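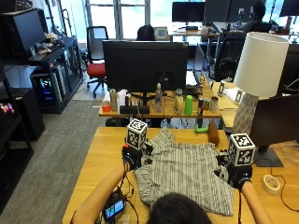
Folding at a desk: speaker notes

Running time 38 minutes plus questions. Slide numbers follow the Climthorpe deck, with the old section 4 removed. Lines marked SAY are to be read more or less as written. Everything else is a prompt.

SLIDE 1. Title

Wait for the doors. Keep the shirt bag behind the lectern until slide 6.

SAY: This talk covers one task, folding a shirt on a desk while sitting down. Most folding instructions assume a bed, an ironing board or a waist-high table, and a person standing over it. A lot of folding gets done on whatever flat surface is free, and often that surface is a desk with other things on it.

State the scope. Shirts only. No sheets, no knitwear, no hangers. Ironing comes up once, on slide 11.

SLIDE 2. Terms

Go through these slowly. Half of the questions at Brastow came down to vocabulary.

Heap: the shirt as it lands on the surface. Layers in no known order.
Spread: the shirt opened out so that both shoulders, both side seams and the hem can be located.
Square: the spread shirt with shoulders level and side seams parallel.
Fold: a single crease line, made once and pressed once.
Package: the finished shape, whatever its dimensions.

SAY: Going from heap to spread takes longer than all of the folds put together. If you time yourself and record a single number, you are mostly timing the part that has no folding in it.

SLIDE 3. The surface

A desk differs from a laundry table in three respects. It is lower, it is usually shallower, and it has a finish that lets cotton slide.

Sliding helps while spreading, since one pull on the hem moves the whole garment. It is a nuisance while pressing a crease. The top layer moves with the hand and the bottom layer moves with it, so the fold stays where it was put but the shirt drifts toward the far edge. Hold the near edge with one forearm.

A towel under the shirt stops the drift. It also stops the layers from spreading, so put it down after squaring or leave it out. The Zendon group used one throughout and their spread times got worse.

Mention seams in the desktop. Two desks pushed together leave a gap that catches buttons.

SLIDE 4. What is already on the desk

SAY: Look at your own desk before the shirt arrives. Tape, cables, a cup, a can, some small item that belongs in a drawer. The shirt will find every one of them.

Order of clearing:

Open liquids first. Move them to a different surface. The back of the same desk is within sleeve range.
Cables next. A loop of cable lifts the cloth and leaves a ridge that feels like a seam under the palm.
Rolls and cylinders. They travel when nudged. A tape roll lying flat is less trouble, but a cuff will still hook over it.
Everything else can be pushed to the far edge if the far edge is out of reach of the sleeves.

Reach of a sleeve: measure it. Lay the shirt square and swing one sleeve through its full arc. Anything inside the arc goes. People clear the width of the body and forget the arc.

Do not spend long on this slide. At Mercado it turned into a discussion of office tidiness and we lost seven minutes.

SLIDE 5. Posture and reach

Seated, the forearms come in low over the near edge and the hands work in front of the shoulders. Good control close in, poor control at the far end of the garment.

Consequence: put the part that needs the most accuracy nearest the body. For the standard package that is the collar, so the collar points at the folder and the hem points away. Standing folders tend to do the reverse.

Chair height. Elbows slightly above the desktop. If the elbows are below it, the forearms drag the bottom layer on every stroke.

Sleeves of the person folding: roll them up. Loose cuffs pull at the work. Same for watches and bracelets with a rough clasp.

Anything worn on the hands reduces the feel for how many layers are being held. This includes thin cotton gloves of the sort used for handling prints. The remedy is to pinch, lift an inch, and look before committing to the grip.

SLIDE 6. Demonstration, part one: heap to spread

Take the shirt out of the bag and drop it. Do not arrange it. Use the striped one.

SAY: I am looking for a collar or a hem. I do not care which. Those are the two edges that cannot be mistaken for anything else.

Steps, spoken while doing them:

Find an edge. Follow it with one hand until it turns a corner or meets a seam.
Hold that point. With the other hand, follow the seam away from it.
When both hands are on the same seam, pull them apart until the cloth between them is straight.
Lower it. Do not shake. Shaking needs standing room and clears the desk of small objects.
Pull the upper layer toward you until the lower layer appears. Separate them.

If the shirt is inside out, turn it now. Turning after squaring means doing the squaring again.

Common fault: smoothing the middle first. The bunched part in the middle is a result of the edges being in the wrong place. Move the edges and most of it goes away. Pressing down on it produces creases in a random direction.

SLIDE 7. Stripes

SAY: A vertical stripe is a ruler printed on the garment.

Use a striped shirt to learn on. The stripe shows any twist between the front and back layers at once. It shows whether a side fold is parallel to the body. With a plain shirt the same error is present and goes unseen until the package comes out as a wedge.

Pick one stripe on each side, the same count in from the side seam, and fold along it. Check the pattern first. On a cheap shirt the front and back are cut without matching, and the side seams may fall at different points in the repeat. Trust the front panel.

Wide stripes give a coarse guide. Very narrow ones shimmer under office lighting and are hard to follow. Two-color stripes of medium width are easiest. Horizontal stripes are useful for the last two folds only.

SLIDE 8. Demonstration, part two: square to package

Shirt face down, collar toward the folder.

Fold 1. Right side in, along the chosen stripe. Sleeve lies across the back.
Fold 2. Sleeve back on itself so that it lies inside the body line.
Fold 3. Left side in, same stripe.
Fold 4. Left sleeve back.
Fold 5. Hem up toward the collar, stopping short of the collar seam.

Turn over. Press once with the flat of the hand.

Five folds. For a short-sleeved shirt folds 2 and 4 are often unnecessary and the count drops to three. For a shelf deeper than it is wide, divide fold 5 into two smaller ones.

Hold up the package. Pass it along the front row while talking through the next slide. Get it back.

SLIDE 9. Errors and where they come from

Wedge shape: stripes not parallel at fold 1 or 3.
Sleeve showing at the side: fold 2 or 4 made too shallow.
Package opens when lifted: fold 5 too close to the collar, leaving nothing to grip.
Diagonal crease across the front: twist between layers, present since the spread.
Bulge at one end: a pocket turned out, or a placket doubled under.

All but two of these are caused before fold 2. Correcting them later means going back to the spread. It is quicker to go back than to adjust, and the room will not believe this. Show it with the second shirt if there is time.

SLIDE 10. Practice

The practice log from Climthorpe ran to 1000 folded shirts. Show the chart. Leave it up long enough to be read from the back.

Points to make:

The fold times level off early.
The spread times keep falling for most of the log, with a jump upward each time the shirt is changed for an unfamiliar one.
Sessions before lunch and sessions late in the afternoon look the same.
Breaks matter. After a long run the press gets heavier and the package gets worse.

The log does not separate sizes. A child's shirt and an extra large are both one entry. Say so before someone asks.

Suggested practice for people in the room: same shirt, same desk, heap to spread only, no folds at all. Drop it and start again. Add the folds once the spread has become dull.

SLIDE 11. Fabric

Cotton poplin holds a crease and slides well. Jersey stretches along the pull, so lift it and lay it down. Linen keeps whatever was done to it first. Polyester blends reopen at fold 5 unless pressed with some weight.

Ironing: if the shirt is going to be ironed, iron it before this procedure. Let it cool on a hanger. A warm shirt takes a sharp crease at every fold line.

SLIDE 12. Stacking

Stack with the fold 5 edge alternating front and back. The fold edge is thicker than the collar end, and a stack built all one way leans after a few shirts.

On a desk, build the stack on the side of the weaker hand, outside the sleeve arc.

SLIDE 13. Close

Put up the five-fold diagram and leave it there during questions.

QUESTIONS that have come up before

Folding boards. They fix the width and remove fold 1 and 3 errors. They do nothing for the spread. They also take up most of a desk.

The midair pinch method seen in videos. Works on T-shirts. Fails on collars. Needs standing.

Buttons. Fasten the top one and one in the middle. Fastening all of them costs more time than it saves.

Left-handed folders. Reverse folds 1 and 3. No other change.

Rolling in place of folding. Outside the scope; handout has a paragraph.

TO FIX BEFORE THE NEXT ONE

Chart on slide 10 is unreadable in a bright room. Ask for blinds.
Handout still says four folds on page 2.
Replace the white practice shirt, the placket is coming away.
Check the height of the table on stage. The one at Mercado was bar height and the seated section could not be shown.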